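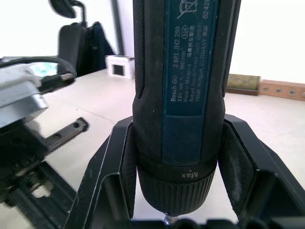 4 Werkzeuggeführte Manipulation mit zwei Armen

Lehrveranstaltung: Softwarearchitekturen für Manipulationssysteme
Lehreinheit 4, Begleitskript zur Vorlesung und zum Praktikum
Verantwortlich: Boris Bošković, Lehrgebiet Robotik und Automatisierung, Hochschule Driltorley

4.1 Einordnung

In den Lehreinheiten 1 bis 3 wurde der Greifer als letztes Glied der kinematischen Kette behandelt. Zielposen bezogen sich stets auf den Mittelpunkt zwischen den Fingern. Sobald ein Handwerkzeug gegriffen ist, genügt diese Modellierung nicht mehr. Maßgeblich ist nun die Spitze des Werkzeugs, deren Lage relativ zum Greifer von Griff zu Griff schwankt. Die vorliegende Einheit behandelt die Folgen für Wahrnehmung, Planung und Regelung am Beispiel des Schraubens mit einem handelsüblichen Akkuschrauber.

Vorausgesetzt werden homogene Transformationen, die Hand-Auge-Kalibrierung aus Lehreinheit 2 sowie die Grundlagen der Impedanzregelung.

4.2 Koordinatensysteme und Bezeichnungen

Es gelten die folgenden Kurzbezeichnungen, die auch in der Praktikumssoftware Hurnetti verwendet werden:

W: Weltsystem, Ursprung in der Tischplatte
L, R: Basissysteme des linken und des rechten Arms
G: Greifersystem
K: Kamerasystem der Handgelenkkamera
T: Werkzeugsystem, Ursprung in der Bitspitze, z-Achse entlang der Drehachse
S: Schraubensystem, Ursprung in der Mitte des Schraubenkopfs, z-Achse in das Werkstück hinein

Die Aufgabe des Ansetzens besteht darin, T und S bis auf eine Drehung um die gemeinsame z-Achse zur Deckung zu bringen. Der verbleibende Freiheitsgrad wird von der Planung genutzt, um Gelenkgrenzen und Kollisionen zwischen den Armen zu vermeiden. Studierende legen erfahrungsgemäß zu früh eine feste Orientierung fest und verlieren damit einen großen Teil des erreichbaren Arbeitsraums.

4.3 Wahrnehmung: Schätzung der Werkzeugpose im Griff

Die Transformation von G nach T wird nach jedem Greifvorgang neu geschätzt. Die Handgelenkkamera ist hierfür günstig angeordnet: Gehäusekörper, Spannfutter und Bitspitze liegen gemeinsam im Bild, während die Finger den Körper seitlich umschließen. Als Merkmale kommen in Betracht:

a) die Ränder der beiden geriffelten Griffstreifen, aus denen sich die Projektion der Längsachse ergibt;
b) das Etikett, dessen Textzeilen eine kontrastreiche, ebene Fläche bilden und die Drehung um die Längsachse festlegen;
c) der Übergang vom Spannfutter zum Bit als Bezugspunkt in Längsrichtung.

Merkmal b) ist das zuverlässigste, fällt jedoch aus, sobald das Werkzeug um mehr als eine Vierteldrehung versetzt gegriffen wurde. Das Verfahren muss in diesem Fall allein mit a) und c) weiterarbeiten und die Drehung um die Längsachse als unbestimmt kennzeichnen. Für das Schrauben selbst ist dies unschädlich. Für die Bedienung eines Schalters am Gehäuse ist es nicht hinnehmbar.

Zu beachten ist ferner, dass die Bitspitze im Bild nur wenige Pixel einnimmt. Ein kleiner Winkelfehler der Achse wirkt sich über den Hebelarm des Werkzeugs deutlich auf die Spitze aus. Die geschätzte Kovarianz ist daher in T auszudrücken und an die Planung weiterzureichen. Eine Angabe in G verdeckt den Effekt.

4.4 Planung: Aufteilung der Arme

Im betrachteten Aufbau führt der rechte Arm das Werkzeug, der linke Arm arbeitet am Werkstück. Die beiden Arme dürfen nicht unabhängig voneinander geplant werden, da sich ihre Greifer über einem kleinen Werkstück auf engem Raum begegnen. Der Planer Atanasov, der im Praktikum eingesetzt wird, behandelt beide Arme als ein System und zerlegt den Ablauf in vier Phasen:

Phase 1, Anfahrt: kollisionsfreie Bewegung beider Arme in die Vorposition
Phase 2, Abstützen: linker Greifer am Werkstück, rechter Arm wartet oberhalb der Schraubenposition
Phase 3, Ansetzen: lineare Bewegung entlang der z-Achse von S bis zum Kontakt
Phase 4, Drehen: Nachführung entlang der z-Achse bei begrenzter Axialkraft

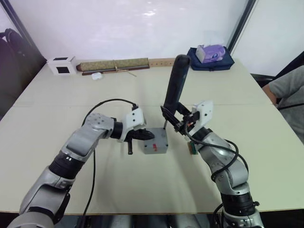
Abb. 2: Zweiarmiger Aufbau, Werkzeugspitze an der hinteren rechten Ecke des grauen Kastens.

Für die Kollisionsprüfung ist das gegriffene Werkzeug als zusätzlicher Zylinder an G anzuhängen. Die außen am Arm geführten Kabel sind im kinematischen Modell nicht enthalten. Sie werden durch Hüllkörper mit großzügigem Zuschlag angenähert, insbesondere am Handgelenk, wo die Schlaufen weit über das Gehäuse hinausreichen können. Die Reihenfolge der Schrauben wird so gewählt, dass der linke Greifer möglichst selten umsetzen muss.

4.5 Regelung in der Kontaktphase

Bis zum Beginn von Phase 3 werden beide Arme positionsgeregelt. Mit der Annäherung wird der rechte Arm auf eine Impedanzregelung umgeschaltet: nachgiebig quer zur Werkzeugachse, steifer entlang der Achse. Die Sollwerte werden mit 60 Hz vorgegeben und in der unterlagerten Gelenkregelung interpoliert.

Der Kontakt gilt als erkannt, wenn die geschätzte Axialkraft den Schwellwert überschreitet und zugleich die axiale Geschwindigkeit abfällt. Beide Bedingungen sind zu prüfen. Die Kraftbedingung allein löst bereits bei stärkerem Kabelzug aus.

Bleibt das Einrasten des Bits aus, wird eine spiralförmige Suchbewegung in der Ebene senkrecht zur Achse ausgeführt. Nach 2 erfolglosen Suchläufen bricht der Ablauf ab, und die Werkzeugpose wird nach 4.3 neu bestimmt. Die auf dem Etikett des Schraubers angegebene Drehzahl von 360 min⁻¹ dient in der Simulation als obere Grenze; der axiale Vorschub in Phase 4 wird daraus und aus der Gewindesteigung berechnet.

4.6 Datensatz und Protokollierung

Für die Übungen steht der Datensatz Sketdale mit 2.173 Episoden zur Verfügung. Eine Episode umfasst etwa 3.000 Zeitschritte und enthält Gelenkwinkel, Greiferöffnungen, Kamerabilder sowie die Phasenkennung des Planers. Die Zeitstempel der Kameras und der Gelenkregelung stammen aus getrennten Uhren. Vor jeder Auswertung ist der Versatz zu bestimmen und im Protokoll anzugeben.

Eigene Aufzeichnungen sind im selben Format abzulegen. Episoden mit Abbruch werden nicht gelöscht, sondern mit der Abbruchursache versehen.

4.7 Aufgaben zur Vor- und Nachbereitung

1. Leiten Sie den Positionsfehler der Bitspitze als Funktion des Winkelfehlers der Werkzeugachse her. Der Abstand zwischen G und T sei bekannt.
2. Implementieren Sie die Achsschätzung aus Merkmal a) und vergleichen Sie das Ergebnis mit der Schätzung aus a) und c).
3. Ergänzen Sie die Kollisionsprüfung um den Werkzeugzylinder und untersuchen Sie, welche Vorpositionen dadurch entfallen.
4. Bestimmen Sie für zehn selbst gewählte Episoden den Zeitpunkt des Kontakts und stellen Sie ihn der Phasenkennung gegenüber.

Die Ausarbeitung zu den Aufgaben 2 und 4 ist vor dem Praktikumstermin über die Lernplattform einzureichen. Die Abgabe im November schließt um 18:00 Uhr. Gruppenabgaben sind zulässig, sofern die Anteile der Beteiligten auf dem Deckblatt ausgewiesen sind.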